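Chapter 4
The Wrist Camera and the Closed Drawer

Rebecca Donati

After completing this chapter, the reader should be able to:

mount a small camera at the wrist so that a gripper finger stays in view
define the tool frame, the camera frame and the cabinet frame
measure the offset between camera and fingertip without special tooling
judge when a view holds enough edges to be used for alignment
write a drawer approach that stops safely when alignment is lost

Parts and files used: the arm from Chapter 2, the Vornham controller board, the gripper from Chapter 3, a small drawer cabinet, and the Ludex script folder for this chapter.

4.1 Scope

Chapters 2 and 3 treated the arm as a machine that moves to stored positions. A stored position holds only as long as the base, the bench and the target stay where they were when it was recorded. In a home workshop this is rarely the case for long. The build at Grirnholm shares its space with other projects, and the drawer cabinet is moved whenever someone needs the room. A cabinet displaced by 4 mm is enough to put the fingertip against a side panel when it should be on a drawer front.

The remedy used in this book is a camera carried by the wrist. It moves with the gripper, so its view changes with every joint motion, but the finger keeps the same place in the view for as long as the camera mount and the gripper opening are unchanged. The finger therefore serves as a fixed reference. All other edges are measured against it.

Three coordinate frames are needed. The tool frame has its origin at the fingertip. The camera frame has its origin at the lens. The cabinet frame has its origin at the lower front corner of the cabinet, where the front, the side and the supporting surface come together. The transform from tool to camera is measured once per mounting. The transform from camera to cabinet has to be estimated again on each approach.

4.2 What the Camera Sees

A corner supplies two or more edges in different directions and fixes position in the plane. A single straight edge fixes position across its own direction and leaves position along it unknown. A plain surface supplies neither. Pale furniture on a pale surface adds a further difficulty: the brightness step at an edge may be no greater than the gradual change in tone across the surface itself.

Compare the four views below for the amount of cabinet structure each one offers. The first two include a lower corner of the unit. The third includes a drawer pulled partway out. In the fourth, only the lowest corner of an angular object enters at the top, and most of the view is plain surface.

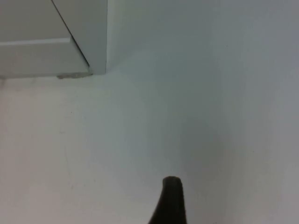
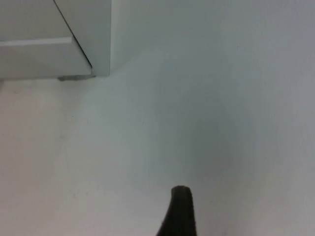
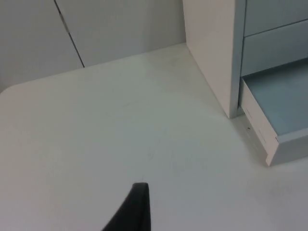
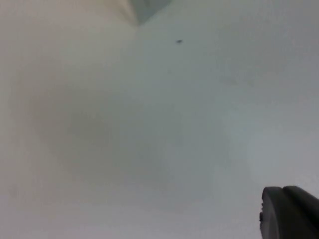

4.3 Usable and Unusable Edges

The thin dark line between two panels is the most dependable feature of a light-colored cabinet. It is narrow, it is darker than the faces on either side, and it stays dark under a wide range of room lighting. A highlight along the top of a drawer front is brighter and easier to pick out by eye, but it shifts as the lamp or the viewing angle changes. Use it to confirm an alignment. Do not use it to compute one.

Soft shadows on the surface should be rejected altogether. They have no defined border, and an edge detector with a low threshold will return a different contour on every pass. The Ludex script discards any contour whose gradient stays below the threshold along more than half its length. Specks and scuffs are a separate problem. They are sharp enough to pass the gradient test and must be removed by size. Set the minimum contour length to 44 pixels and raise it only if specks still get through.

An open drawer changes the outline of the cabinet. Its side wall projects past the front panel and produces a long edge that was absent when the drawer was closed. A matching routine trained on the closed cabinet may attach itself to this edge and report a cabinet rotated by several degrees. Two models are therefore stored, one closed and one open, and both are tested before the result is accepted.

4.4 Measuring the Tool Offset

The method follows Lo Presti's pin procedure, adapted for a single finger.

1. Fix a pin upright on the bench and bring the fingertip to it without contact.
2. Record all joint values and save the camera image.
3. Rotate the wrist through 19 degrees, return the fingertip to the pin, and record again.
4. Repeat with the wrist rotated the same amount in the other direction.
5. Load the three records into the offset script and note the residual.

On the Grirnholm arm, the wrist encoder read 1132 counts at the first position. The reading will differ on every build, and only the differences between positions enter the calculation. A residual above 4 pixels indicates a loose mount or a finger that touched the pin and flexed. Tighten the mount, check the finger screws, and start over from step 1.

4.5 The Approach Sequence

The approach to a drawer is divided into a search, an alignment and an advance. During the search the arm moves in a plane parallel to the supporting surface until a corner is found. No downward motion is permitted in this phase. The alignment phase begins once the same corner has been detected in consecutive images, and its speed is limited by the controller setting described in Section 2.6.

If the corner leaves the view during alignment, the arm stops and reverses along its last recorded path. It does not extrapolate. The readers' first exercise is to run the search phase alone, with the cabinet turned slightly between runs, and to log the corner position reported each time.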